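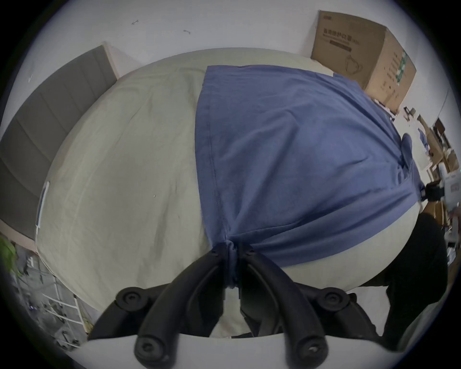
Print this page
E-mail this article

3. Handling of garments on the bed surface

3.1 Setting and scope

The bed is the surface most often used for sorting and folding clean clothes in the households visited at Skolidholm. Tables were present in most of the homes but were usually occupied by other things, and the ironing board, where there was one, was too narrow for anything wider than a sleeve. The bed offers a large horizontal area at a convenient height. It also has properties that a table lacks: it yields under the hand, its cover moves with the work, and its edges are rounded, so that cloth placed near them tends to creep downward under its own weight.

Earlier accounts of domestic folding treat the supporting surface as rigid and flat. That assumption is adequate for the shop counter and the laundry bench. It does not hold for a mattress with a fitted sheet. In this section we deal with the steps that come before the first fold, namely laying out, lifting, shaking and aligning, and with the way in which the sheet beneath the garment affects each of them. Folding proper is treated in Section 4.

3.2 Materials

The set consisted of 100 garments of mixed type, mainly shirts, light trousers and nightwear, supplied by the participating households. Each item was washed and line dried before use. No softener was used. Garments with metal fastenings along the full length of the front were excluded, as the weight of the fastening determined the direction of drape in the preliminary trials and masked the effect of the weave.

Two types of bed cover were compared. The first was a smooth woven sheet, fitted and drawn tight at the corners. The second was a brushed sheet of the same pale shade, used without tightening. The covers are referred to below as Cliltport and Vedon, after the names under which the households knew them. Mattresses were left as found. Sheets were changed between households but not between garments.

3.3 Points of hold

A garment laid out on a bed can be taken up at an edge, at a corner or at an interior point. Corner holds are generally preferred in the folding literature, and our participants used them for towels and pillowcases without exception. With shirts the choice was less regular. A shirt that comes out of the basket in a heap has no obvious corner, and the person sorting will often pinch whatever part is uppermost in order to find out how the rest lies.

An interior hold draws the cloth inward from all sides. The fabric between the points of contact closes into a narrow strand, and creases run outward from it (Figure 3). The length of these creases depends on the stiffness of the cloth and on how freely it slides over the sheet. On the tightened sheet the surrounding cloth moved toward the hold and the creases remained short. On the brushed sheet the outer parts stayed where they were, and the creases reached the hem in most of the lightweight items.

Figure 3. Blue cloth pinched into a narrow twisted strand over a cream bed sheet. Soft creases radiate from the hold. A stitched seam runs diagonally toward the pinched point, and a bunched section hangs over the right edge of the bed.

Seams complicate this picture. A stitched seam is stiffer than the single layer on either side and resists gathering along its length. Where the hold was taken on or close to a seam, the creases were unevenly distributed, with fewer of them crossing the seam line than running beside it. Participants who were asked to find the shoulder of a shirt by touch used the seam as a guide and followed it with the thumb until it met another. This was quicker than spreading the whole garment, but it left the cloth slightly rotated with respect to the bed, and the rotation had to be corrected before folding.

3.4 Overhang

Overhang is defined here as the part of the garment lying beyond the upper edge of the mattress at the moment the first hold is taken. It was recorded as present or absent for each side of the bed. Overhang at the foot was rare. Overhang at the near side was common, mostly in garments laid out by a person standing close to the bed with a full basket at the hip.

A small overhang did little harm. The hanging part acted as a light weight and kept the adjacent cloth flat. When the overhang included a bunched section, such as a doubled sleeve, the garment shifted during the lift and 19 items had to be laid out a second time. Almost all of these were on the tightened sheet, where friction was lower. Moving the garment to the middle of the bed before taking hold removed the difficulty, at the cost of one additional movement.

3.5 Condition of the sheet

Fine wrinkles in the sheet had no measurable effect on the layout of woven shirts. In knitted items they were sometimes carried through to the garment, and participants smoothed them out with the flat of the hand before continuing. Larger ridges, of the kind left by sitting on the bed, did affect alignment. The lower layer of the garment settled against the ridge while the upper layer passed over it, so that the two side seams no longer coincided.

Repeated work also loosened the sheet itself. In the October sessions the Cliltport cover was drawn tight at the outset and had slackened visibly by the end of each basket — chiefly on the side at which the participant stood. We did not retighten it during a session, as this would not be done in ordinary use. The difference between the two covers is therefore likely to be somewhat understated toward the end of the recorded sequences.

3.6 Comparison with the Bogdan procedure

The Bogdan procedure requires that each garment be shaken once, laid face down and smoothed from the center outward. Ekrem Karakaya applied it to the full set on both covers. Shaking reduced the number of interior holds, as the corners and cuffs were then easier to find. Smoothing from the center outward worked well on the brushed sheet. On the tightened sheet it pushed the garment toward the edge of the bed and increased the overhang described in 3.4. Smoothing from the far side toward the body gave a more stable layout on that cover, provided that the hem was held down with the other hand.

E-mail this article
Print this page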